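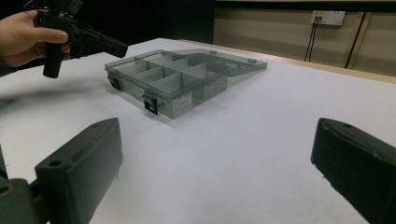 Storkholm bets on a gray box for the junk drawer

Storkholm says it has an answer for people who lose screws, beads and spare fuses: a tinted plastic organizer with a hinged lid and thin dividers inside. The company is calling it the Unness, and stores are supposed to get it in April. The first run is 3,000 boxes.

The layout is simple enough. There is a row of compartments along the front and a row of smaller cells behind it. The lid swings back until it lies almost flat, and small black latches are meant to hold it shut.

Storkholm's product lead, Kendra Gosselin, said the latches were tested through 200 openings. That sounds like plenty until you think about how often anyone goes looking for a picture hook. At 2 openings a day, the test covers a little over three months. Gosselin said more testing is planned but would not say when the results will be out.

The see-through plastic is the main selling point. "You know what's in there before you open it," she said. Maybe so. The tint is gray, though, and so are most screws.

Diane Morin, who runs the hardware counter at Després, has ordered 90 of the boxes and isn't making big promises to her customers. She said older organizers often come back with a broken latch or with dividers that let small parts slip underneath. "Fill it up, close it and turn it over," Morin said. "Then tell me how good it is."

Storkholm has not announced a price, and it did not answer a question about replacement latches. Després plans to put its boxes out on a Wednesday, next to the older Sonance model — still on the shelf and still selling, according to Morin.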